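Birbridge Street Trading Consents: Data Card

Maintained by the Licensing Data Desk, Birbridge Town Council

Summary

This dataset records applications for street trading consent made to Birbridge Town Council, together with the conditions attached to each consent and the outcome of any hearing before the Licensing Panel. It covers mobile caterers, market stalls held outside the chartered market, and seasonal pitches. It does not cover pavement seating, charity collections or door-to-door selling, for which separate registers are kept.

The release contains three tables, supplied as comma-separated files. A fourth file lists the pitch codes in use.

Contents

applications: one row for each application received, including those later withdrawn.
conditions: one row for each condition attached to a consent. A consent may have several rows or none.
hearings: one row for each item heard by the Licensing Panel.
pitch_codes: the name and ward of each pitch. There are 37 pitches in the current list.

Fields in the applications table

app_ref: the reference given on receipt. References are never reused.
received: month and year in which the application was received.
trade_type: one of hot food, cold food, drinks, goods or mixed.
pitch: a code from the pitch_codes file. Blank where the applicant asked for a roaming consent.
hours_from and hours_to: the trading hours requested, in 24-hour form.
prep_site: whether food is prepared on the vehicle, at a fixed kitchen, or both.
outcome: granted, granted with changes, refused or withdrawn.

Entries in prep_site are taken from the applicant's own form. The Council's officers do not check them against the food hygiene register before publication, and the two sources may differ.
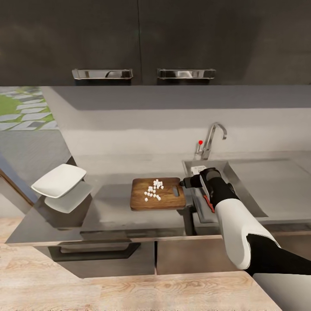 How the data were collected

Applications are made on paper or through the Council's online form. Paper forms are keyed by the licensing office and checked by a second officer. Online forms pass directly into the case system, known internally as Isis, from which the tables are drawn each month.

Objections must reach the Council within 14 days of the notice being displayed. The text of objections is not published. The hearings table gives only the number received and whether any came from a statutory consultee.

Consents at the Danmont Retail Park were handled by the landowner until the park's access road was adopted as public highway. Earlier records for that site were supplied by the landowner in summary form and have no entries in the conditions table. An empty result for those consents should not be read as meaning that no conditions applied.

Known issues

The Paisan Road pitches were renumbered when the bus stop was moved. Old and new codes both appear in the applications table, and the pitch_codes file shows which replaced which.

In 11 rows the value of hours_to is earlier than that of hours_from. These are late-night consents that run past midnight and are correct as they stand.

Trade type was a free text entry on the older paper form. Officers have assigned these entries to the present categories, and mixed is used more often in the older rows as a result.

Suitable uses

The data may be used to study the spread of pitches between wards, the time taken to reach a decision, and the kinds of condition imposed. They should not be used to judge the conduct or hygiene standards of any trader. They are not a list of traders at work on a given day, as a consent may be held without being used.

Privacy

Names, home addresses, telephone numbers and vehicle registrations have been removed. Where a pitch has had only one holder, the month of application is withheld and the year alone is shown.

Updates and corrections

A new release is issued in the week after each Licensing Panel, which sits on a Thursday. There is no release for a month in which the Panel does not meet. Requests for correction should be sent to the Licensing Data Desk, quoting the app_ref, and will be answered within 30 days. Corrected rows are noted in the file named changes, with the former value kept alongside the new one.

Licence

The dataset may be copied, adapted and shared, including for commercial purposes, provided that Birbridge Town Council is named as the source and any changes are stated. The Council's crest is not covered by this permission.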